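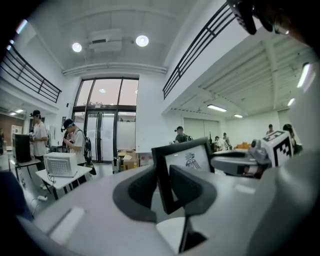
CHAPTER 3
Comparing Grippers and Cameras

Chapter Objectives

After studying this chapter, the student should be able to:

State a question that a gripper comparison can answer.
Choose test objects and prepare a task sheet.
Explain how the position of a camera affects what can be learned from a trial.
Record trials in a form that another laboratory can repeat.
Separate a fault of the gripper from a fault of the operator, the arm or the controller.

Key Terms

aperture, compliance, contact patch, fiducial marker, finger pad, occlusion, payload, repeat trial, task sheet, trial log

3.1 Introduction

Chapter 2 treated the gripper as a mechanism and considered its fingers, its drive and the force it can apply. The present chapter treats it as something to be chosen. A buyer, a teacher or a research group must often decide between two or more devices that look alike on paper. Published figures for payload and aperture help to shorten the list, but they seldom settle the choice. Two grippers with the same opening width may behave very differently when asked to lift a soft bag or turn a small knob.

Trials of this kind are now carried out in many sorts of rooms. The instruments may be mounted on an arm or held in the hand. In the photograph that opens the chapter, a gray hand-held gripper with two dark, rubbery finger pads is in the foreground. A second gripper projects beside it and carries a white cube covered in black-and-white markers. Several people stand elsewhere in the hall, two of them near a white folding table. The student should return to the photograph after reading Section 3.4 and consider what the pads hide from a camera placed at that point.

3.2 The Famdale Comparison

Much of this chapter draws on a single case. The training workshop at Famdale needed one gripper design for its second-year course and had two under consideration, the Flilten and the Rusu. The Flilten has wide, curved pads of soft rubber. The Rusu has narrow, flat pads with a harder surface. Both were tried on the same arm, with the same controller, and later as hand-held units.

The work was directed by Declan Mellor, who set out three conditions in the plan he issued in April. Each object was to be placed on the same printed outline before every trial. Each operator was to use both grippers. No trial was to be removed from the log, including those stopped early. The plan called for 48 trials with each gripper, and the full log is reproduced in Appendix B.

The first results favored the Rusu. It picked up coins, keys and thin cards that the Flilten pushed across the table. When the list of objects was widened to include cloth, paper cups and filled bags, the order was reversed. Mellor noted in his report that the workshop had "tested the list of objects as much as the grippers." The problem of choosing such a list is taken up in Section 3.3.

3.3 What Is Being Compared

A comparison should change one thing at a time. Where the subject is the finger pad, the arm, controller, speed and lighting must be held fixed. Where the subject is the controller, the pads must be of the same type and in the same state of wear. These rules are easy to state and often broken in practice, usually through small repairs made between sessions and left out of the log.

The heaviest object on the Famdale list was a metal block of 850 grams. Both grippers lifted it. The Rusu, however, let it rotate when the grasp was off center, and under the original task sheet this was scored as a success. The sheet was revised so that an object had to arrive upright as well as in the right place. Students should observe that the revision was made for both grippers and that the earlier trials were run again.

3.4 Cameras and Markers

A camera mounted near the fingers moves with them and gives a close view of the contact patch. The same position brings a difficulty known as occlusion, in which the pads or the object itself block the view at the moment of closing. A camera fixed to the wall or ceiling does not suffer in this way but sees small objects poorly.

Fiducial markers are printed patterns whose position and angle can be worked out from an image. Placing them on several faces of a cube improves the chance that at least one pattern can be read as the tool turns. At Famdale the images were stored with the Stindatero logging program, and one early session yielded 3031 images. Many were of no use, the marker having been turned away from the fixed camera. The camera was moved to the opposite side of the table before the next session.

Before You Read Further

1. List five objects found in your own laboratory that would favor wide, soft pads, and five that would favor narrow, hard ones.

2. Write a rule for scoring a grasp in which the object slips but is not dropped. Exchange rules with another student and apply both to the same trial.

3. Review the trial log in Appendix B. Mark each entry in which a fault might belong to the operator, and state what further record would be needed to decide.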